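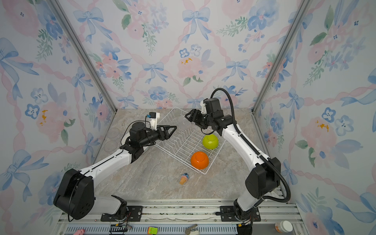
Ticket 578: Left arm stalls over dish rack, planner returns "no valid path"
Component: motion planning / scene model
Opened by: Hawi Endale
Assigned to: Abilio Herrero
Status: Closed

Hawi, Tuesday 9:40
Running the unload task on the Drostside cell with the current Flokov planner build. The left arm gets to its pre-grasp pose at the rear of the rack and stops. The log repeats "start state in collision" and then "no valid path". The right arm waits for the handoff signal and times out after 40 seconds. Same result with the bowls upside down in the rack and with the rack empty. Restarting the planner node clears it for one cycle only.

Abilio, 10:15
Which pair is reported in collision? Set the log level to debug and paste the line just before the first failure.

Hawi, 10:32
left_finger_outer / octomap. Not the other arm, which is what I expected with the grippers that close together.

Abilio, 11:05
Then it's the voxel map. Please check two things:
1. Turn off the octomap and plan against the static scene only.
2. Clear the map with both arms at home, move in, and save the map before planning.

Hawi, 11:50
1. Plans fine, 53 out of 53.
2. Map saved to the ticket. There is a clump of occupied voxels behind the rack where the fingers go. It has the shape of the fingers, more or less. The clear plates on the left side don't show up in the map at all - separate problem, but I'm noting it.

Abilio, 13:20
The self-filter isn't removing the fingers. Looked at the config: it still has the old Skendska finger mesh, a solid block that is shorter than the open triangular plates on these grippers. The tips stick out past the mesh and get written into the map as obstacles. Changed the mesh path for both arms and set filter padding to 2 cm. Branch is montoya-filter.

Hawi, 14:45
Pulled the branch and rebuilt. First try failed the same way - my launch file was overriding the mesh path. Removed the override. Left arm now plans in and out, handoff completes, no ghost voxels after a full run.

Abilio, 15:10
Merged. I'll add a startup warning for when the filter mesh and the URDF mesh don't match. Please open a new ticket for the clear plates and attach the raw depth, not just the map.

Hawi, 15:25
Opened, depth attached. Closing this one.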